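Parulska Sink Set with White Countertop

Parulska is our stainless steel sink for small and medium kitchens. We deliver it together with a white countertop, already cut for the basin, so you do not need to search for a carpenter. The steel is easy to clean with a soft cloth and normal dish soap.

Many customers ask us if there remains enough place for the dishes. We recommend to order the basin on the right side. Then you have the left side free for plates and bowls before washing, and you can stack them close to the basin. 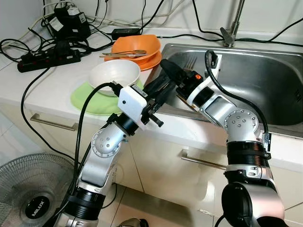

Parulska, basin on the right. Bowls and plates are stacked on the counter at left.

The countertop is 30 mm thick and can be shortened at home with a fine saw. Please seal the cut edge with silicone - it is included in the package. Do not put hot pots directly on the white surface.

In the package: sink, countertop, fixing clips, silicone, paper template. The faucet is sold separately, please see our Jurčo series.

Delivery takes 13 working days. For a countertop in special length please write to Romana Gajdoš in our sales office and add a simple drawing with your measures.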